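FOR IMMEDIATE RELEASE

Cindenura opens orders for Lumbao hand-held gripper kit

Two-handed demonstration kit ships in April. Task packs, per-seat support and a loaner program included

BULTTHORPE - Cindenura today opened orders for Lumbao, a paired hand-held gripper kit for teams that record manipulation demonstrations without a robot on the floor. One operator, two grippers, a table. Put them on, start recording, do the task.

Lumbao has been in closed trials at the company's Bultthorpe workshop and with pilot customers since last fall. The version going on sale is the third hardware revision. Lighter triggers, new finger pads, cables that exit at the back of the grip and run down the forearm instead of out the side. That last one was the most requested change from the pilot, by a wide margin.

"Pilot users kept telling us the same thing, the wrist gets tired before the person does," the company said in a statement. "So we moved weight back toward the hand and left the fingers alone. The fingers were fine."

What's in the kit

Left and right grippers, matched. Top-mounted tracking plates with hole pattern for your own markers. Wrist cameras, one per gripper. Head camera with strap. Two sets of replacement fingers. Cable harness, 7 feet, with forearm clips. Hard case. Recorder software for one workstation, with a year of updates.

The kit does not include a table, overhead frame or lighting. Most pilot sites allready had these. Customers who don't can order the Odelden bench package separately, see below.

Task packs

Each Lumbao order comes with a printed task book and a first box of objects. The tasks are ordinary on purpose. Open a case, close a case, move a part from one bin to another, stack, unstack, hand over from left to right. Hinged plastic boxes get a chapter of their own, they take two hands and the latches are unforgiving of a sloppy approach.

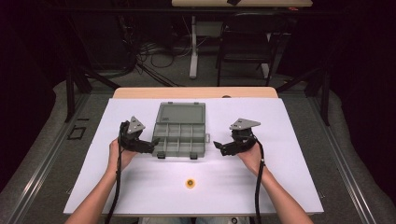
The starter pack covers 200 tasks, written as short cards with a start state, an end state and a reset. Reset is the part that eats the day. Pilot teams reported that clear reset cards did more for their daily output than any hardware change, and the cards in the shipping version have been rewritten with that in mind. One side of the card for the operator, one side for whoever is at the workstation.

Additional packs for kitchen items, small hardware and soft goods will follow. Pricing for those is not set yet.

Pilot results

During the trial period, Bultthorpe operators logged 1,314 accepted demonstrations on the hinged box chapter alone. Rejected takes were mostly down to two causes: tracking loss when one hand passed under the other, and operators starting before the recorder was ready. The second has been fixed with a start tone. The first is better than it was. Cindenura recommends keeping the tracking plates clear of sleeves and not crossing hands deeper than the wrist, and the recorder now flags a suspect take on the spot so that it can be redone right away instead of being found a week later.

Operators new to the kit needed a morning to get comfortable. The manual suggests short blocks with a break between, and swapping operators at noon if you have two.

Finger pads

The fingers are the wear part and are sold that way. They come off with a single screw and can be changed at the bench between takes. Blocky profile, angled inner face, wide enough to hold a box wall or a lid edge without pinching hard. Scuffing along the edges is normal and does not affect grip. Replace when the inner face goes smooth.
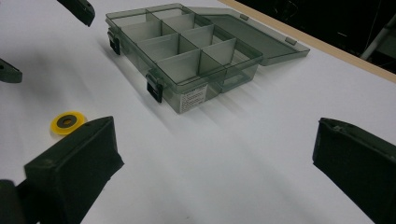

Clear and tinted plastics were a sore point in early trials. See-through walls overlap, edges double up, and wrist footage of a divider tray can be hard to read even for a person. Exposure control in the recorder is now manual by default, with a lock button, and the company advises a plain light surface and soft lighting from above for anything translucent. Auto exposure is still there for those who want it.

Odelden bench package

For sites starting from nothing. Frame, lights, white work surface, cable trays, mounting hardware. Fits a standard office table. Assembly takes two people and the better part of an afternoon. The Odelden bench can be ordered with Lumbao or on its own, and the two ship in seperate boxes.

Data and ownership

Recordings stay on the customer's workstation. No account is needed to record. Files export in open formats, with left wrist, right wrist and head video lined up to a common clock. Cindenura does not recieve a copy of anything unless a customer sends it in for support.

Availability

The first production run is 292 kits. Orders are filled in the order received, pilot customers first. Shipping begins in April from Bultthorpe. Universities and training centers can apply for the loaner program, 30-day terms, return shipping paid by Cindenura. Loaner kits are revision three, same as the ones on sale.

Price on request. Quotes are normally returned the next working day, please say how many operators will be using the kit and whether you need the bench. Spare fingers and harnesses can be added to any quote.

About Cindenura

Cindenura designs and builds hand-held recording tools for robotics teams, along with the Odelden line of benches and frames. The company's office and workshop are in Bultthorpe.

Media contact

Cindenura press desk, Bultthorpe. Demo visits by appointment, mornings only. Product photos and the Lumbao spec sheet available from the press desk on request.

END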